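Our December visit to the Plultero open day

I had been meaning to write this up since before the holidays, and now that the tree is down and the last of the shortbread has gone I have run out of excuses. A few of you asked at the last supper club what the open day at Plultero was like and whether it was worth the drive, and my short answer was yes. My long answer follows, so do put the kettle on.

For anyone who hasn't come across it, Plultero is the old seed merchant's building down by the harbour, which was taken over a few years back and turned into a shared place for small food makers and people who work on kitchens and the things that go in them. There are 7 units on the ground floor, let out by the year, and a big hall upstairs with long tables. Once a year they open all the doors, and you can wander about, taste things, ask questions and get thoroughly under people's feet. It costs nothing to go in, although there is a bucket by the door for the lifeboat and you would have to be made of stone to walk past it.

Kirstin Semple drove, for which I was very grateful, as it rained sideways from the moment we left the house. Murdo Menzies came too, with his knees up round his ears in the back seat, and we stopped only once, for petrol and a bacon roll (his, though we all had a bite). The car park was already full when we arrived, so we left the car up by the church and walked down. I would do that again even in good weather. You come round the bend and there is the whole harbour in front of you, and the smell of baking coming up the hill to meet you.

Arriving and finding our feet

We were given a paper map at the door and a sticker to write our names on. The young man handing them out told us that 700 people had come the year before and that they had run out of soup by noon, so we took the hint and went straight to the soup. It was leek and potato with a good deal of pepper, and came with a piece of bread as thick as a paperback. Murdo had two bowls. There were benches along the wall of the entrance hall and we sat there quite happily for a while, steaming gently and watching everybody else come in out of the wet.

I do think it's a good idea to start slowly at these things. The first time I went to anything of the sort I raced from stall to stall and came home with a headache and four jars of the same chutney.

The ground floor

The first unit belongs to Brilanance, who make tins. I hadn't expected to be interested in tins, but Craig Carnegie, who showed us round, has a way of talking about a lid that makes you want to go home and throw all of yours out. He had us close our eyes and listen to a good one going on and then a poor one, and there really is a difference! The good one gives a small soft sigh. He let Kirstin try the hand press, which she enjoyed far more than she had expected to, and she came away with a little round tin that she had shaped herself. It wobbles when you put it down. She keeps her hairgrips in it.

Next door was a couple who bake oatcakes and nothing else, and they had laid out plates of plain, black pepper and seaweed. I liked the pepper ones best and bought two packets, one of which made it home. Their oven is enormous and was bought from a school that was closing. They told us the whole story of getting it through the doorway, which took a day and a half and meant taking off the door, the door frame and in the end a certain amount of wall.

Herrera have the two units at the end, knocked into one. They bring in spices and dried fruit and pack them in small bags for shops, and the smell in there was heavenly, all orange peel and cinnamon. Horațiu Lungu was weighing out cloves when we came in, and he carried on doing so the whole time he talked to us, without once looking down at the scales. I asked him how to stop ground ginger going into a lump at the back of the cupboard and he said to buy less of it. I have been thinking about that ever since. Murdo asked what he did with his own spices at home and he laughed and said they were in a shoebox.

The upstairs hall

The stairs are steep and there's a rope instead of a handrail on one side, so take care if you go. At the top you come out into a wonderful long room with the old beams still in it, and this was where Tukance had set themselves up. Tukance are interested in kitchens, and in where people put things and how they tidy up after themselves, and their part of the day was all about the muddle you find on any table after somebody has been cooking. I had marked it on my map as the thing I most wanted to see, being the owner of just such a table.

Hamish Halliday was looking after visitors there. He is a big cheerful man in a fisherman's jumper, and he had clearly been talking since breakfast, as his voice had all but gone. He explained that they don't care for kitchens that look as though no one has ever made toast in them. They want the pots and the tubs and the bits of packaging that never quite get as far as the bin. Kirstin said that in that case they were welcome to come to her house any day of the week, and he said, in a whisper by now, that everybody tells him that.

I was very taken with the table itself, a lovely light-brown wood with a fine grain running along it, the sort of thing I would have in my own kitchen tomorrow if I could get it up the path. A couple of clear plastic tubs were standing towards the back with a big black pot next to them, and down near the front was a crumpled green packet, one of those stevia sweeteners. I have that very same sort of thing in my baking drawer. It has been in there so long that I couldn't tell you what I bought it for, though I suspect it was the year my sister gave up sugar and made the rest of us suffer.
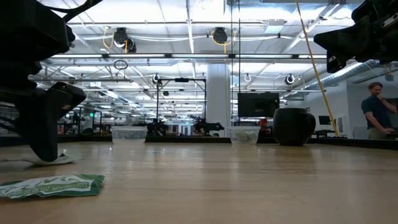

What we talked about

It was the clear tubs that set us all off. Kirstin is a great believer in them, on the grounds that you can see what you have and so you don't buy it again. Murdo holds that anything you can see, you eat, and that he is far safer with a solid tin and a tight lid. (He had plainly been listening to Craig.) A lady standing next to us joined in and said she puts a strip of masking tape on every tub with the date on it, and has done for years, and has never once read the tape. We were there a good long time going back and forth over it, with Hamish nodding along and sipping hot lemon from a flask.

Then we moved on to pots. I have a wide squat one at home that was my mother's, and it lives on the hob for the simple reason that it won't fit in any cupboard I have ever owned. I said so, rather expecting to be told off, and Hamish said that was a perfectly good place for it. If a thing gets used every day, he said, it should be allowed to stay out, and people should spend their worrying on the things they use once a year. I was so pleased with this that I wrote it on the back of my map. The fish kettle has since gone up into the loft.

He also had some good advice on half-used packets, which are my great weakness. Roll the top down, peg it, and stand all the packets upright in one box with the openings facing you. When the box is full, nothing new comes in until something is finished. I have tried this at home for several weeks now and I can report that it works beautifully for flour and sugar, and not at all for lentils. I don't know why lentils should be different but they got out on the second day.

By the windows there was a shelf of old kitchen things that had been found in the building when it was cleared, and I could happily have stayed there till closing. There was a ledger from the seed merchant's time lying open, with the most beautiful handwriting, listing 147 sacks of something neither of us could make out. Kirstin thought barley and I thought bran. Murdo said it was probably the same word he can never read on his own shopping lists.

Tea, and the way home

Tea was served back downstairs from three o'clock, and the oatcake couple had put out a cheese board, which I thought was very handsome of them. There was also a fruit loaf made with Herrera's apricots, and I asked for the recipe and was given it on a napkin. I have made it twice. The first was a little heavy and the second was much better, with an extra spoonful of tea in the soaking and a cooler oven. I'll bring one along next time we meet, so long as somebody else does the butter.

We left at around 4, when it was getting properly dark and the lights were coming on along the harbour. It had stopped raining at last. Going up the hill to the church was harder work than coming down it, with a bag of oatcakes, three sorts of peppercorn, a jar of pickled pears and Kirstin's tin to carry between us – and Murdo, who had carried nothing all day, gallantly took the tin.

A few practical things if you are thinking of going next time. Wear layers, as it is warm by the ovens and chilly in the hall. Bring cash, as only Herrera could take a card. There is one lavatory on the ground floor and the queue is long after the soup. Dogs are allowed in the yard but not in the units, and there was a bowl of water and a great deal of fuss laid on for them. Children seemed to be having a splendid time with the tin press, and there is a corner with crayons for the smaller ones.

Kirstin has the leaflets and has promised to bring them to the next supper, together with the order form for the oatcakes. If you would like to go in with us on a box, let her know how many packets and whether you want pepper or plain. I wouldn't bother with the seaweed myself, but Murdo has put himself down for four.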